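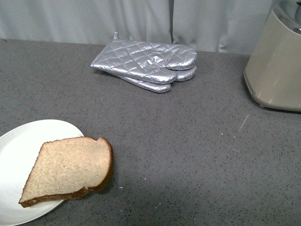

## Trumel open day, the kitchen bit

Went with Nikau Treloar, who wanted the ovens. I wanted lunch. Doors at 8, queue already down the ramp, badge printer jammed so we got stickers.

Ground floor first. Zorwood had the big stand by the stairs, worktop samples, drawers you could slam. Farketti next door doing coffee, decent, tiny cups. Brøndum hadn't set up yet. Picked up thier leaflet anyway.

Then upstairs to the counters. Speckled grey tops, pale curtain hung behind, bit like a school stage. Bread on a white plate, brown crust, ordinary sandwich-loaf shape. Silver quilted mitts left in a pile further back. Nikau keen on the mitts, asked the price, no one on the desk knew. I asked about the worktop and got a figure: 528 a length, fitting extra. Matte finish, which I like, our shiny one at home shows every wipe.

20 minute talk on loaf tins after that. Too warm in there, sat by the door. 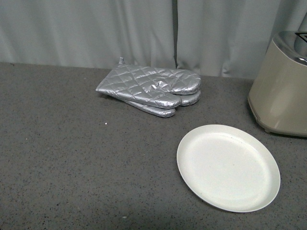

Trumel, July

Second go round after lunch, much quieter. Mitts are the padded diamond-stitch sort with a little loop for hanging, top one anyway. Would go on our hook. Steward reckoned 700 through the door by two oclock, felt like more on the stairs.

Parking: use the lower field, the top one floods. Bring cash for the coffee.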